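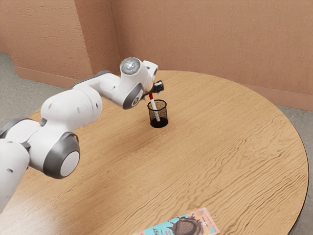 3. The Pen Task

We wrote this up as a class project at Halloston, so I'll say up front that none of us had trained a policy before May. Our task sounds easy: pick up a marker and drop it in a mesh pencil cup, all in simulation. Takumi Ishida built the room and I wrote the scoring script. Chiamaka Omoregie ran the training, which we nicknamed Alva -- the name stuck, sorry.

3.1 What the policy gets to see

Alva works from rendered images. We kept the glare on the tabletop because I wanted the wood to look like real wood, and we argued over that one a lot! A close view can be nearly all grain and highlight, with very little to steer by.
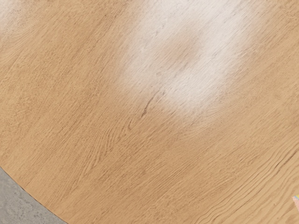 Figure 1. Close view of the simulated tabletop from above, with glare on the wood grain.

3.2 Scoring

Each policy gets 1,000 trials, split over 10 cup positions. A trial counts if the marker ends up inside the cup and the gripper has let go within 12 seconds. Touching the booklet is fine (we did try a penalty, but it made the arm weirdly shy). Both start and goal poses are logged, so any trial can be replayed later.

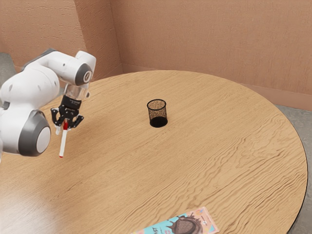 3.3 Changing the cup position

Takumi moved the cup in steps of 5 centimeters, always keeping it within reach of the arm. We used the same positions for every policy.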